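Section 4. Filling the knife block and settling the counter

By now you should have the block out of its wrapping and wiped down, and if you followed Section 3 you will already have picked the stretch of counter where it is going to live. Take your time with this part. Most of us have been tossing knives into a drawer for years (I certainly had!), and it takes a little while to get used to a new habit.

Before you begin

Wash every knife by hand and dry it completely, handle included. A damp blade slipped into a closed slot stays damp for a long while, and that is how you get rust spots and a musty smell that is very hard to chase out again.

Caution: Keep children and pets out of the kitchen until all the knives are put away. Carry one knife at a time, point down.

1. Set the block on a flat, dry part of the counter and press gently on each side. If it rocks, turn it a little or move it along until it sits still.

2. Lay your knives out on a folded towel, longest to shortest, with all the edges facing away from you.

3. Start with the longest knife. Hold it by the handle with the blade pointing down, and bring the tip over the block before you lower it any further.
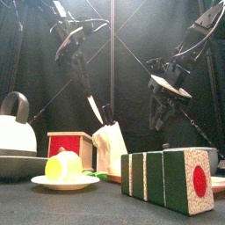
Page last changed: October

The knife comes to the cream block tip first, and it's worth stopping for a moment at just that height, with the tip barely above the top, to line the blade up with its slot. A kettle can share the same counter quite happily, and so can a small wooden box or a cup, but leave yourself room for your hand and elbow.

4. Let the blade slide down under its own weight, guiding it lightly. If it catches, lift it straight out and try again. Please don't push or wiggle it, as that dulls the edge and scrapes the inside of the slot.

5. Carry on with the rest, working down to the paring knife. Smaller knives go nearest the front, where they are easy to reach.

6. Stand any cup that has tipped over back up, and move loose things out of the way of your reaching arm.

Note: Miroslava Prokopenko, who looked over this guide for us at Prikodero, keeps her bread knife in the slot closest to her cutting board. Do move things around until they suit the way you cook.

Caution: Never leave a knife lying across the top of the block, even for a minute.

Once a month, take all the knives out, turn the block upside down over the sink and tap out the crumbs. Let it air overnight before you fill it again.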